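Abro hilo porque llevo semanas prometiéndolo: cómo se le enseña a un robot a hacer cosas de casa usando las manos. Las tuyas, las de una persona. Me tiene completamente enganchada el tema y aviso de que esto va para largo 🧵

Lo que casi todo el mundo se imagina es a alguien escribiendo código tipo "mueve el brazo 8 centímetros a la derecha". Con una pieza rígida en una fábrica, vale. Con una manta arrugada, buena suerte. La tela no tiene dos veces la misma forma.

Así que nosotras grabamos demostraciones. Coges una pinza de mano, haces la tarea con ella y la cámara va registrando lo mismo que vería el robot desde su muñeca. De ahí salen los datos con los que luego se entrena el modelo. ¡Y el robot puede estar a kilómetros, apagado y con una funda encima!

Nuestro proyecto se llama Plurketero (el nombre lo puso Roos De Haan y ya no hay quien se lo quite). Somos poquita gente y grabamos en casas normales, en dormitorios normales, con las cosas que hay.
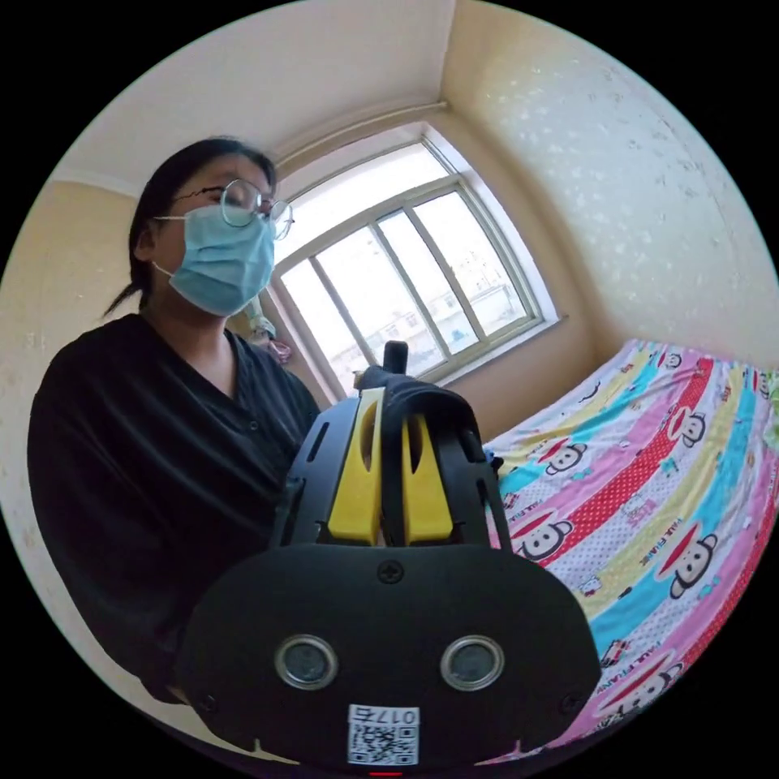
Lo primero que aprendes es a ir más despacio de lo que te pide el cuerpo. La mano humana corrige mil cosas sin avisar: aprietas un pelín, giras la muñeca, sueltas y vuelves a coger. Con la pinza solo tienes dos dedos, y todo eso tiene que pasar por ahí.

Mi primera tarde fue un desastre precioso. Tiraba de la tela con la otra mano sin darme cuenta, y esas tomas no sirven: si ayudas con la mano libre, el robot aprende una tarea en la que aparece una mano mágica. Roos me borró 62 demostraciones seguidas. Con razón, eh.

Truco que me habría encantado conocer antes: decide dónde vas a agarrar ANTES de acercarte. Si llegas con la pinza abierta y te lo piensas delante del objeto, la duda se queda grabada, y luego ves al robot dudar igualito que tú. Da un poco de vergüenza, la verdad.

Me preguntáis mucho por la teleoperación, o sea, manejar el brazo real a distancia con un mando o con otro brazo gemelo. También la usamos, con el equipo que nos prestan en Melarex. Lo bueno es que cada movimiento que grabas es uno que el robot puede hacer seguro. Lo malo es que es lentísimo y que necesitas el robot delante.

Con la pinza de mano te la metes en la mochila y te vas a otra casa. Otra luz, otras paredes, otras cortinas. Esa variedad vale oro, y a mí además me chifla ver cómo guarda cada uno sus cosas.

Las tareas con cosas colgadas son mis favoritas y también las que peor llevo. Lo que cuelga se balancea, se gira, se esconde detrás de otra cosa. Y si tiras de más te llevas por delante lo de al lado.
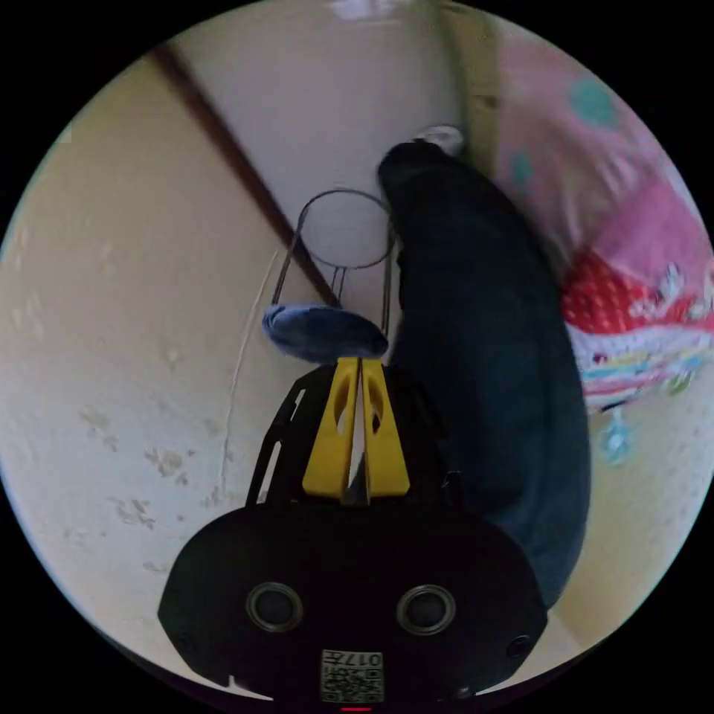 Los dos dedos amarillos cogiendo algo azul y blandito, junto al aro de alambre.

Con lo blando, además, el cierre es todo un mundo. Si aprietas a tope, la tela se te escapa por un lado. Si aprietas poco, se cae a mitad de camino. Yo cierro, espero un instante y entonces levanto. Ese instante quieto ayuda muchísimo a quien revisa luego las tomas.

Y hablando de revisar: vamos por 3868 demostraciones guardadas. Cada una con su etiqueta de tarea y un "vale" o "no vale" puesto a mano. Es la parte menos vistosa del trabajo y a mí me relaja un montón, me pongo un podcast y se me pasa la mañana.

¿Los fallos se tiran? Depende. Si se te cae la prenda y la recuperas bien con la pinza, esa toma la guardamos encantadas, porque al robot también se le va a caer. Si se te cae y dices una palabrota y la recoges con la mano, a la papelera 😅

En agosto queremos probar lo aprendido en un brazo de verdad, con prendas que no haya visto nunca. Tengo unos nervios tremendos y unas ganas que no os podéis imaginar.

Si alguien por aquí graba con pinza de mano, contadme cómo sujetáis la muñeca en las sesiones largas, que la mía protesta. Leo todo y voy contestando a ratos. Mañana subo al hilo la lista de tareas que mejor nos funcionan para empezar.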